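Illwood Robotics Club – Frequently Asked Questions

Written by Annunziata Lo Presti, club advisor. I teach math. I was asked to write this page in a way that would make people sign up, and I have tried, but I would also like families to know what they are signing up for.

Who can join?

Any student in grades nine through twelve. There is no test and no interview. We ask that you have a free Monday afternoon and that you tell us if you stop coming, so we can give your spot to the next person on the list.

Do I need to know how to code?

No. You will need to be willing to learn, and you will need to be willing to be bad at it for a good part of the fall. Some of the posters in the hallway say "no experience needed, build a robot in a day." I did not write those posters. Nobody has built a robot here in a day. What new members do in the first month is run programs other students wrote, change one number, and watch what happens.

Will my kid learn artificial intelligence?

I get this one from parents more than any other, and I think the word is doing too much work. The arm can be told to go to a spot, close, lift and let go. This year one group is training a small model that looks at camera pictures and guesses which block is which. It guesses well when the lights are the way they were when the training pictures were taken. When the blinds are open it guesses poorly. If that is artificial intelligence, then yes, your kid will learn some. I would call it statistics with a lot of patience.

How many pictures does that take?

The group has 3600 so far. Sveva Bellini, who leads it, went through them by hand and threw out 177 where the label was wrong. That took her two weekends. I mention it because this is what most of the work looks like, and it never makes it into the video at the end of the year.

What is the Prultholm?

The Prultholm is the regional sorting contest we enter. Teams get a set of plastic blocks in different shapes and colors, and the arm has to put them where the judge's card says they go. The card is handed out right before the run. Dropped blocks cost points, and a student's hand on the board ends the run.

Have you ever won?

No. We have entered two times. The first year our program would not start. The second year it started and we finished in the bottom half. Remo Cirillo, who was captain then, thinks the scoring favors teams with expensive arms, and he may be right. I also think we practiced the same easy layout too many times and got good at that one.

So what is different this year?

The layouts are messier on purpose. Before each practice run a student who isn't on the coding team puts the blocks down however they like, with some close together and some off alone. Blocks that nearly touch are the hard part, as there is little room to get a grip on one without bumping its neighbor. The success rate went down when we started doing this. I was told this was discouraging. I would say the old number was the one to worry about. 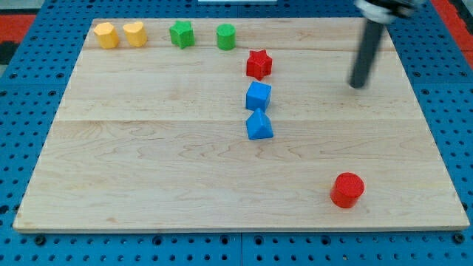

Practice layout on the maple board, with the blue cube and prism set nearly touching and the red cylinder off by itself.

Why wood and not a proper mat?

The contest uses wood, so we do too. The grain and the knots also give the camera something to get confused by, and it is better to find that out in our room than at the contest.

Does the club cost anything?

There is a fee for the contest trip and nothing for the rest. If the fee is a problem, talk to me or to Nantana Chaimongkol in the front office, and it will be handled quietly.

Will this help with college applications?

Maybe a little. I have written plenty of recommendation letters, and the ones I could make strong were for students who could explain something that went wrong and what they tried next. Four years on the member list with your name and nothing else will not do much for anyone.

Can students take the arm home?

No. Please stop asking.

Can parents visit?

Yes, any Monday after 3:30. Sit wherever you like. I should warn you that a normal visit involves watching teenagers stare at a screen for a long time and then argue about a comma. The arm moves now and then.

My student came once and said it was boring. Should they try again?

Once is not much to go on, and the first meeting is mostly safety rules. I'd say come to three. If it is still boring after that, they are probably right about themselves, and the Pellegrini room next door has a very good chess club.

Who do I contact?

Leave a note in my mailbox in the front office or stop by my room before first period. I do check the club email, but not on weekends.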